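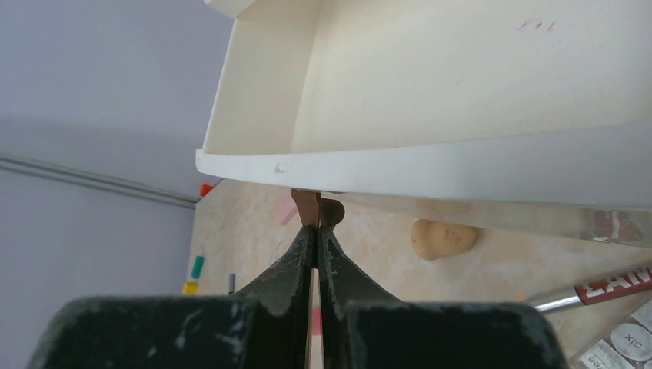 Troltex wrote back overnight to say that a gripper which drops things is nearly always a gripper that wants cleaning, and had we tried cleaning it. We had not. I am noting this under 11 Jan 2019 so that the shame has a date on it.

State of the fingers: scuffed pale along the sloped edges, dust in the scratches, the blocks underneath no better. Last proper look was in November, going by the log, which says "fine" and nothing else. My handwriting, sadly.

Done so far:
Fingers off, wiped, back on. Left one needed persuading.
Screws nipped up again. One on the right-hand block was finger tight, which may explain the Setov business.
Re-zeroed the closed position. It was out by 3 counts. Offset in the config is now 314, was 311. Please don't "correct" it from the old sheet.
Cycle counter reset. It had got to almost 2000 since the last reset, and the Fernandes manual wants a service at 595. We'll call that a difference of opinion.

Not done: the wrist camera check. Moving the fingers means the view of the tips wants comparing with the stored one, and the stored one is on the machine that is updating itself.

The low approach under the white shelf still worries me. With the tips that near the lip there isn't much to spare, and the Skastitz routine lifts before it backs out. I'd swap those two moves. Until somebody does, run it at slow speed with a hand on the stop, and keep tools off the counter on the right-hand side, mine included.

Grip force left alone. One change at a time, or we'll be writing to Troltex again and they'll be polite about it.

Next: camera check, then the move order, then order spare finger pads. Part number is on the lid of the box, under the tea ring.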